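Heltus Home Services
Station safety checklist, handheld gripper work
Kitchen stations, Clasmont site
December 2021
Inspected by: Funmilayo Okoro
Present: Samuele Fontana (shift lead), Uchenna Ojo (operator)

Background for whoever reads this at Pruso: the operators here used to do table setting and clearing by hand for the catering side. Since the changeover they do the same small jobs with a handheld gripper, and the recordings go to the team that trains the arm. The old checklist covered knives, hot pans and wet floors. It had nothing on wrists, grip strain or pinch points, so Section B is new.

SECTION A. ROOM

A1. Walkway clear on the operator's side of the table. OK

A2. Stove knobs off before the first run. OK
Comment: Checked by hand. The operator faces the stove for most of the shift, so please keep this one on the daily sheet as well.

A3. Cookware handles turned in from the counter edge. OK

A4. Appliance cords kept off the table and away from the floor. OK

A5. Table covering lies flat and does not slide. Needs action
Comment: Slides when pulled from one side. Samuele will fit clips under the rim.

SECTION B. TOOL AND OPERATOR

B1. Finger pads seated, no splits. OK
Comment: Spare pads are in the Sani drawer. Only 4 left. Reorder.

B2. Pivot pins tight, linkage moves freely. OK

B3. Pinch point between the linkages explained to the operator. Needs action
Comment: Uchenna was shown. Two of the newer starters say they were not. Add it to the first-day talk.

B4. Operator can put the tool down between runs. Not OK
Comment: There is no rest or hook at the station. People hold it for the whole set or lay it on whatever surface is free. Nkechi Effiong raised this last time and it is still open.
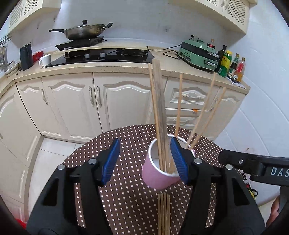

B5. Breaks taken as scheduled. Not OK
Comment: The sheet allows 31 minutes between breaks. With a cloth and two hands this was fine. With the tool, the forearm gets tired sooner, and thin items such as chopsticks take more tries than a plate or a mug. Operators asked for shorter blocks. I agree. Try 20 until the January review.

B6. Left-handed operators have a workable setup. Needs action
Comment: Two tables can be switched over. The other cannot.

SECTION C. WORK CHANGES

C1. Operators know who to tell when a task feels unsafe. OK

C2. Targets leave room for failed picks. Not OK
Comment: The target is 76 runs per shift and a dropped item does not count. People rush the last hour to catch up. Ifeanyi Omoregie says dropped items are useful to his team too, so I see no reason to leave them out. He will confirm in writing.

C3. Staff told what happens to their jobs once the arm is in use. Needs action
Comment: Outside my area strictly, but three people asked me during the inspection. Samuele had no answer to give them. Someone from the office should come down and talk to both shifts.

Open items carried over: B4
New open items: A5, B3, B5, B6, C2, C3
Copy to: N. Effiong, I. Omoregie
Next inspection: January, same stations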